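Rubber Care and Storage Between Seasons
Equipment notes from the Clallow Table Tennis Club newsletter
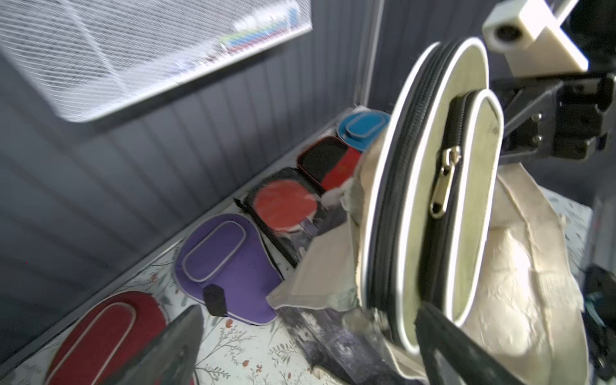 Most of the questions that come in during September concern rubber that has lost its grip over the break. A player puts a paddle away in good condition, comes back after the summer, and finds that the ball slides off the forehand on serve. The usual conclusion is that the sheet has worn out. Sometimes it has. More often the surface has a film on it, or the top layer has oxidized, and the two conditions call for different treatment. This item covers how to tell them apart, how to clean and store a paddle, and what we measured when we tested several storage methods last year.

What changes in a stored sheet

An inverted rubber is a thin top sheet bonded to a layer of sponge. The top sheet contains oils and other additives that keep it flexible. Over time some of these migrate to the surface and evaporate, and the rubber near the surface reacts with oxygen. Ultraviolet light and ozone speed this up. The top sheet becomes slightly harder and loses tack. On a dark sheet, the first visible sign is a gray cast near the edges, where air reaches it most easily.

The sponge ages more slowly. Its main problem is heat. A paddle left in a parked car can reach temperatures high enough to soften the glue layer, and the sheet may then lift or bubble near the handle. Repeated heating and cooling also causes the sheet to shrink a little across the grain, which leaves a strip of bare wood along one edge of the blade. If the gap is narrow the paddle is still playable, but the edge tape will need replacing.

Dirt is the other half of the matter. Skin oil, dust from the floor and residue from the ball build up in the central area of the sheet. When that mixture dries on the rubber over several weeks it is harder to remove than it would have been after play.

Telling dirt from oxidation

Clean the sheet first, let it dry fully, and then press a clean ball onto the center and roll it under light pressure. Repeat near the edge, at a spot that rarely meets the ball. If both spots feel the same and the ball resists rolling, the sheet is sound. If the center is slick and the edge is grippy, wear or remaining residue is likely, and a second cleaning is worth doing before anything else. If the edge is slick too, the whole surface has aged and cleaning will not bring it back.

This test does not apply to long pips or antispin, where low friction is the point. For short pips, check the base of the pips for cracks instead. Bend the unattached edge slightly if there is one, and use a bright lamp.

Cleaning

Plain water works for routine cleaning. Dampen a soft sponge, wring it out until it no longer drips, and wipe from the handle toward the top edge. Turn the sponge over and wipe once more. Let the paddle stand on its edge until no moisture remains. Do not use a hair dryer.

Cleaning fluids made for table tennis rubber are fine when used sparingly. Avoid window cleaner, dish soap, rubbing alcohol and anything sold for car interiors. Alcohol strips the additives out of the surface, and the improved grip it gives for an hour or two is paid for later. Keep any fluid away from the edge of the sheet, where it can work into the glue line, and off the bare wood of the handle.

Pips-out sheets can be cleaned with a soft, dry toothbrush. Brush in one direction. If they need water, use very little and allow more drying time.

Covering the surface

Once the sheet is clean and dry, a protective film should go on before the paddle goes away. Two types are common. The non-adhesive kind is a thin plastic sheet that clings to tacky rubber by itself. The adhesive kind has a weak glue on one side and holds better on rubbers with a dry surface. On a very tacky sheet the adhesive kind can leave marks, so the non-adhesive kind is preferred there.

Lay the film down from one side and press it flat with the side of the hand. A large trapped bubble defeats much of the purpose. A film that has collected lint should be rinsed and dried or replaced. Do not put film on a damp sheet. Moisture held against the rubber gives a cloudy surface, and moisture held against the wood is worse.

Which case to use

A case does two jobs: it keeps out light and dust, and it prevents knocks to the edge of the blade. Any closed case handles the first. For the second, a rigid or semi-rigid shell is better than soft fabric, particularly for players who carry the paddle in a bag with shoes and a water bottle. A case shaped to the paddle stops it from moving around. A larger rectangular case has room for a second paddle, but the two should be separated by a divider or by film on the facing sheets.

Leave the balls in their own compartment. A ball pressed against rubber for months leaves a round dent in the sponge that may not recover. The same applies to stacking. Heavy items should not rest on a soft case, and cases are better stood upright than piled.

Some cases smell strongly of solvent when new. Air them open for several days before use.

What we tested

Hanane Zerouali ran the storage comparison over one off season, using sheets of Kamel, a medium-tack training rubber, all from the same batch. Each sheet was glued to a spare Uron blade with water-based glue and played for 8 hours before storage. The blades were then kept for 7 weeks under different conditions. One group was left bare on an open shelf near a window. A second was put in closed cases without film. A third had film and a closed case. A fourth had film and a case but was kept in an unheated shed.

Grip was measured afterward by spin. A machine fed balls at a fixed setting and Bogdan Kozłowski held the blade in a clamp, so that no stroke was involved. The figure recorded was the spin on the rebound, in revolutions per minute, averaged over a set of feeds. Before storage the reference sheet gave 2369. The film-and-case group came back at 2334, a difference too small to feel at the table. The sheets in cases without film were a little lower and more variable. The bare sheets were clearly the lowest, and their edges had started to turn gray.

The shed group is the one that needs comment. Grip held up well, nearly level with the indoor group, but two of the blades had taken on moisture and sounded duller when a ball was bounced on them. One had a slight warp. We would not draw much from a single summer on inexpensive blades, yet it agrees with the general advice to store wood indoors.

The test has limits. A clamped blade says nothing about feel, the batch was a single product, and a tackier sheet or a softer sponge could behave differently. Hanane intends to repeat it with Florkora, which has a drier surface, and to add a group stored with adhesive film.

Where to keep it

An inside closet or a cabinet away from exterior walls is suitable. Avoid attics, garages, car trunks, windowsills and shelves above radiators. Moderate humidity is better than very dry air, which shrinks the handle scales, or damp air, which swells the plies. Electric motors and some air purifiers produce small amounts of ozone, so do not store rubber next to a furnace blower or a purifier outlet.

Take the paddle out once a month. Check that the film is flat, look along the blade for warping, and press the sheet edges to confirm they are still bonded. A lifted edge can be fixed with a small amount of water-based glue applied with a toothpick — let the glue turn clear before pressing the edge down, then leave the blade under a flat book overnight.

Players who want a sheet tested can leave the paddle, cleaned and labeled with a name, at the equipment desk before evening practice. Please remove the film first and keep it in the case.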